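Tuesday, August 9, 2022

# Stovden adds prep timing to its restaurant ordering app

Stovden, a maker of ordering software for small restaurants, released a new version of its app this week that tells customers when their food will be ready before they pay. The feature had been in testing since January at Patatgate, a chain of fry shops with 16 locations, and is now open to every restaurant on the service.

The app lets customers order and pay from a phone, either at the table or before they arrive. Until now it showed the same waiting time for every order, set by the restaurant at the start of the day. The new version works out a time for each order from what is already in the kitchen queue, how many items are in the basket and how long the same items took earlier in the day.

During the test, Patatgate customers placed 3,445 orders with the timing feature switched on. Stovden said most of the complaints it received in the first weeks came from people who had ordered during the lunch rush and were given a time that was too short. The company changed how it handles large group orders in the spring, and the later results were better. It did not release the full figures.

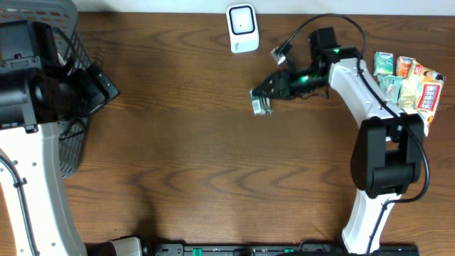
Restaurants can still set the waiting time by hand. They can also pause phone orders, which was the most requested change among owners who signed up last year. A pause lasts 40 minutes unless staff end it sooner, and customers who open the app during that time see the menu with ordering turned off. Orders already paid for are not affected.

The update also connects the app to Skollus, a kitchen display system used by many of Stovden's customers. Orders from the phone now go to the same screen as orders taken at the counter. Before this, staff had to keep a separate tablet for phone orders and copy them over. Restaurants that use other display systems will need to keep the tablet for now. Stovden said it plans to support more systems but gave no dates.

Lodhi, a family-run restaurant that joined the service in the spring, will be one of the first sit-down places to use the timing feature. It plans to start with lunch only and add dinner later. Its evening menu has several slow-cooked dishes that the owners want to enter by hand first.

There is no extra charge for the update. Restaurants on the basic plan get the timing feature and the pause button, while the Skollus connection is limited to the full plan. New restaurants can try the full plan free for 7 days.

Customers need to install the latest version of the app to see the new times. Older versions will go on working and will show the waiting time set by the restaurant.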